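Search this site
Enter keywords
Go

Bench Notes: Utility Knives and Blade Storage, Stinderton Workshop

The gallery covers the cutting tools kept at the Stinderton packing bench. The bench handles carton opening, foam trimming and label stripping. Entries follow the order used in the tool register: holder type, blade stock, storage, disposal, then single tools. Page revised March 18, 2026.

Terms used on the page

Body: the part held in the hand. Housing: the outer shell near the front of the body. Holder: the part that grips the base of the blade. Exposure: the length of blade standing clear of the holder when the tool is set for use.

Holder types

The register lists 2 holder types, fixed and sliding. Fixed holders are used for foam and for long straight cuts in board, where side play in the blade produces a slanted edge. Sliding holders are used for cartons. A sliding holder has to lock at each stop. If it creeps back under thumb pressure with the blade off the work, the tool is tagged and taken off the bench.

Exposure settings

For single-wall carton, set the exposure just past the board thickness. Deeper settings mark the contents. For foam, the blade has to reach through the full sheet in one pass, so exposure is set long and the cut is made slowly against a steel rule. Long exposure is not used for prying, scraping or lifting staples. A flat scraper is kept in the Marikar rack for those jobs.

Blade stock

Stock at the December count was 294 blades, all sizes together. Reorder level is 20 of any one size. Packets stay closed until needed. Opened packets go in the front of the drawer with the torn end up. Blades showing surface rust are discarded, including unused ones.

Storage

Knives go in the Marikar rack with the blade retracted or capped. Fixed blades are capped before they leave the hand. The rack slots are cut for slim bodies, and thicker bodies with added grip tape will jam if forced. Those go in the 2 wide slots at the right-hand end.

Disposal

Used blades go in the Kulov tin through the slot in the lid. The lid is taped down at first use and stays taped. A full tin goes out with scrap metal, marked on the top and on one side.

Single tools

Red and black knife. Black grip section, red housing, black blade holder with stepped edges. Thin, flat gray blade, upright.
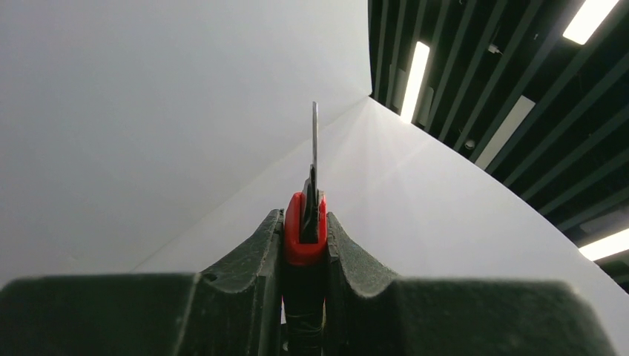
Should a blade be changed when only the tip is worn?

Change it if the tool is used for plunge cuts or for starting cuts in the middle of a sheet, where the tip does most of the work. For edge-to-edge cuts in carton, a worn tip can stay in service until the edge behind it starts to tear the facing paper.

Rule and mat. The steel rule used with the foam knives is the cork-backed one. Aluminum rules are kept for marking out only. Turn the cutting mat end for end when grooves along the near side begin to steer the blade.

Related items
Steel rules: checking for straightness
Rorkov foam sheet: cutting allowances
Carton grades and board thickness
Kulov tins: labeling and collection
Marikar rack: slot widths
Tape dispensers at the Stinderton bench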